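Thevar 3442 hand citrus press: review after a season of limes

6 min read
October, by Mariann Rácz

I make a lot of lime pickle, a fair amount of lime cordial and, in warm weather, more salad dressing than anyone in the house asks for. For years I did the squeezing with a ridged glass dish that had belonged to my aunt. It worked well enough on lemons and oranges. On limes it was poor, as the cone was too wide for the small ones and I had to grind the fruit round with the heel of my hand until my wrist hurt.

When the dish cracked in the spring I bought the Thevar 3442, a hinged hand press sold by the kitchen shop in Semlow and by one or two places online. I have used it most weeks since then. My neighbour Sudheer Amin has the older version of the same press and let me borrow it for comparison, so I can say something about what has changed as well.

What it is

The 3442 is the usual nutcracker shape. There is a lower bowl with holes in it, an upper bowl that folds down inside, and two long handles. You put half a fruit in the lower bowl with the cut side facing down, close the handles, and the upper bowl turns the skin inside out. The juice comes through the holes and the pips stay behind.

It is cast aluminium with a hard coating in dark green. There is no plastic on it apart from a soft sleeve on the lower handle. The hinge pin is steel and goes right through. It comes in a plain box with a folded sheet showing which way up the fruit goes. I would advise anyone who has not used one to look at this, as most people put the fruit in like an egg in an egg cup, and the juice then goes up your sleeve.

There are two sizes in the range. The other is a larger one meant for lemons and small oranges. I did not buy it and can't comment on it, except that it looked heavy in the shop.

Getting juice out

With limes it is very good. The bowl is a close fit for an ordinary supermarket lime and the upper part follows the inside of the skin almost to the edge. After one firm squeeze there is little left. If I turn the half round and squeeze again I get a few more drops, and I only bother when I am short.

I did one proper test. I took six limes from the same net, cut them all across the middle, and did one half of each in the Thevar and the other half on a borrowed glass reamer much like my old one. The press gave 11 ml more in total. That is a bit over two teaspoons, so nothing to get excited about if you are making one drink, but it was also a good deal quicker and I did not have to strain it afterwards.

Lemons are less of a success. Small ones fit. A large unwaxed lemon sits proud of the bowl, the handles won't start to close properly, and the half tends to tip. Cutting the lemon into quarters gets round this, though some juice escapes at the sides. If you mostly use lemons, get the bigger press or stay with a reamer.

I would not put an orange anywhere near it.

Choosing and preparing the fruit

How much juice you get depends more on the lime than on the press, and I think a few of the poor reviews I have read are really about dry limes. The ones to pick are heavy for their size with thin, fairly smooth skin. A lime that has started to go yellow in patches is usually fine and often has more juice in it than a hard, dark one. Hard ones can be left out on the side for a day or two.

Before cutting I roll each lime on the worktop under my palm, pressing down until it gives a little. Taking the fruit out of the fridge an hour beforehand also helps. Cut across the middle and not from end to end, and trim a thin slice off the pointed end if the half won't sit flat. The trimming makes a real difference with this press, as it lets some juice out through the bottom early on and the first part of the squeeze is easier. 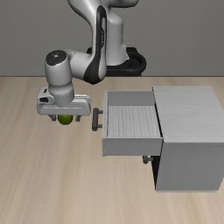
Comfort and effort

The handles are long and the leverage is good. I have small hands and some stiffness in the right thumb, and I can do a batch for cordial without stopping. The sleeve on the lower handle is soft enough to stop the metal digging in. The upper handle has no sleeve, only a flattened section, and after a long session I notice that one more than the other. I now fold a tea towel over it.

Opened fully, the handles are quite far apart. A child would need both hands. Sudheer, who has large hands, found nothing to complain of here and said his old one was about the same.

The weight is reasonable. You hold the thing up over a jug the whole time, so it matters more than you might think in the shop. After a full bag of limes my forearm knew about it.

Mess

All presses of this kind spit a little. The 3442 spits less than the older one, as the rim of the lower bowl has been made higher. If you close the handles slowly for the first third and then squeeze hard, almost everything goes straight down. If you go at it fast, a fine spray comes out at the hinge side. Keep that side pointing away from you and away from anything you mind getting sticky.

Pips are caught reliably. A small amount of pulp gets through, which suits me for dressing and pickle. For a clear cordial you will still want to pour the juice through muslin.

The squeezed skins come out easily with a tap on the side of the compost caddy. With the older version they sometimes stuck to the upper bowl and had to be peeled off.

Cleaning

This is the weak point. The box says to wash by hand and it means it. I put mine through the dishwasher once by mistake and the coating has gone dull and slightly chalky along the edge of the lower bowl. It has not flaked, and it works just as before, but it looks years older than it is.

Washed by hand it needs a rinse straight after use. If it is left on the draining board with juice on it, bits of pulp dry in the holes and have to be poked out with a cocktail stick. The holes are round and a decent size, so this is a nuisance more than a problem. The narrow gap behind the hinge is harder. I use an old toothbrush.

Dry it before putting it away. The steel pin on Sudheer's older press has a brown ring of rust round it, and he admits it spent a winter in a damp drawer.

How long it might last

I can only speak for a few months of use. The hinge is as tight as it was when I bought it and the handles have not bent. The coating inside the bowls shows no scratches.

Sudheer ran a small drinks stall at the Broltdale summer market for several years and used his press for all of it. By his own reckoning it has done some 2000 limes. The hinge has a bit of side-to-side play now and the coating has worn through in the bottom of the bowl, but it still squeezes. Since his coating wore through he has given up using it for anything he sells. I would do the same, as bare aluminium and acid juice are not a good pair and you can taste it if the juice is left to stand.

Thevar will sell you a replacement sleeve for the handle. They do not sell the pin or the bowls separately, which I think is a pity for something that is otherwise simple to take apart.

Compared with the others

I also tried a cheap stainless press bought from the hardware shop in Erkgate. It was lighter and would go in the dishwasher with no harm done. The bowl was shallow, though, and left a ring of unsqueezed flesh round the edge of every half. The handles flexed when I pressed hard. It has gone in the box for the caravan.

A wooden hand reamer is worth having for odd jobs. It takes up no room, copes with any size of fruit and costs very little. For one lemon over a piece of fish I would still reach for that.

Electric juicers are a different matter and I have not the worktop for one.

Good points

Gets nearly everything out of a lime
Strong hinge and long handles
Catches the pips
Less spray than the older version

Bad points

Hand wash only
Too small for most lemons
No sleeve on the upper handle
No spare pin

Would I buy it again?

Yes, for limes. If you use a couple a month it is more press than you need and the wooden reamer will do. If you buy them by the bag, the saving in time is considerable and your wrists will be better for it. I would have paid a little more for a version in plain steel that could go in the dishwasher, and if Thevar ever make one I will probably pass this one on to my sister.

My pickle recipe follows in the next post, once the current jars have had their month in the cupboard.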